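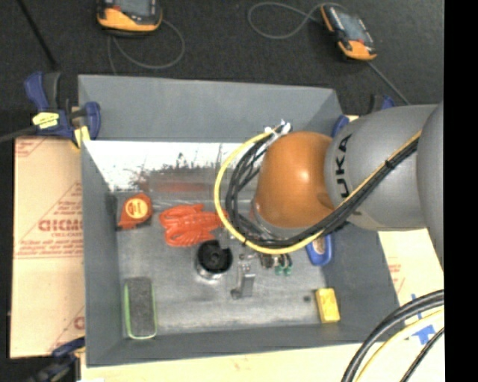
## Githolm sorting bin, used all term by our robotics club

Short version: good bin, annoying floor. We run Thursday sessions, high school group, mostly juniors, and the project is bin picking with mixed junk. Tape measure, cord, a bracket, an eraser. Whatever fits in a hand.

**Good stuff**

- Solid. Three clamps and it stays put, even when somebody drives the arm down too fast (me, twice)
- Sloped walls. Small things slide back to the middle instead of getting stuck in a corner. Mostly.
- Big enough for a dozen objects with room for the arm to get in

**Not so good**

- The floor scuffs. Doesn't hurt anything but the shiny streaks confuse our vision code, it kept wanting to pick up a scratch. Beatriz Simões fixed most of that with a mask, took her two sessions
- Far wall reflects too, right at the bottom. Same problem
- No clamp lip, so the clamps bite straight onto the rim. Buy ones with pads
- Manual is four pages and one of them is blank

We logged 618 pick attempts, 492 good. Folded cord is the worst by far, the tape measure is easy. Thats our code more than the bin tho.

Tie your cables up before you start. Ours hang in a loop by the joint and get between the camera and whatever is near the right wall.

Looked at the Andden one too, deeper but straight sides, and the demo unit at the Brurketti open day wobbled. Would buy the Githolm again, would paint the floor matte frist.

4/5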